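Home Help Board > Curtains, Screens and Fabric

Hanging a plain fabric backdrop in a rental, is any of the advice out there real?

Dario Serra
Posted 17 December 2018

I want to hang a big plain piece of cloth across one wall of the spare room. It is going to be a background for small product shots (secondhand lamps, mostly) and it also has to hide a wall I am not allowed to paint. I have read a lot of pages on this and I don't believe most of them. One says tension rods hold anything. Another says you must buy a stand or the cloth will "never" hang straight. The stand happened to be sold on the same page.

What I have is a rod from Kurndale that claims on the box to hold a load I very much doubt, and a wall 313 cm wide. I have not bought the cloth yet. The shop pushed a "wrinkle-free studio weave" at nearly twice the price of the plain stuff. Is there such a thing as wrinkle-free? Does the color matter as much as people say? And how do you stop the middle from drooping? Please don't tell me to steam it unless you have done it yourself and it stayed flat.

Primo Bellini

Just use thumbtacks. Had a sheet up for years with thumbtacks, no problem. Buy the cheap one, cloth is cloth.

Dario Serra

It's a rental and the lease mentions holes. Also, when you say no problem, was it flat?

Primo Bellini

Flat enough. It was a bedsheet, I wasn't filming a movie.

Elisa Rinaldi

I would be careful with both the box and the thumbtacks.

The rod first. The load printed on a tension rod is for a short span, usually the shortest it can be set to. Pull it out to three meters and it bows, and then your droop has nothing to do with the fabric. I went through two of them before I gave up and put a proper rail on brackets. If your lease says no holes in the wall, ask whether that covers the ceiling or the window frame. Mine didn't, but I wouldn't take my word for it — read the thing and get a yes in writing.

On "wrinkle-free": I have bought cloth under that name from Rileck and I have bought the ordinary kind off the bolt, and after a week on the rail I could not tell you which was which. Both came with fold lines from the package. Both still had one or two soft ones a month later. I did steam them. It took out the sharp creases and did very little for the long soft ones. Weight along the bottom hem helped more. I sewed in a length of curtain chain, and you could probably get away with clips.

Color matters less than the forums claim and the surface matters more. Anything with a sheen will show every light in the room. Get something matte with a bit of texture, and ask for a sample you can hold up against your own window in the afternoon. Mine is a teal green with a fine dotted weave, and people who see it ask whether it is two different pieces, because the shade drifts from one side to the other.

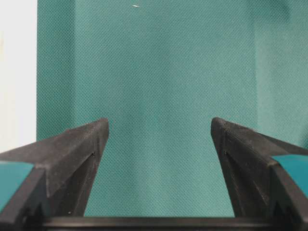

It's one piece. Green does that under uneven light, and if someone tells you a better fabric will cure it I would ask to see their room. For lamps I might go gray anyway, because a strong color can bounce onto anything shiny.

Two last things. Buy it wider than the space you need to cover, or you'll get a strip of bare wall down one side and spend your time nudging the cloth back and forth. And keep a lint roller nearby. Pale fluff shows up on this kind of color more than I expected, and I only ever notice after I've packed up.

Dario Serra

Thank you, this is more use than the last ten pages I read. I'm still not sold on the chain, but I'll try clips first. The lease says "walls" and only walls, so I have written to the landlord about the ceiling. The Kurndale rod is going back to the store.

Primo Bellini

Thumbtacks work on ceilings too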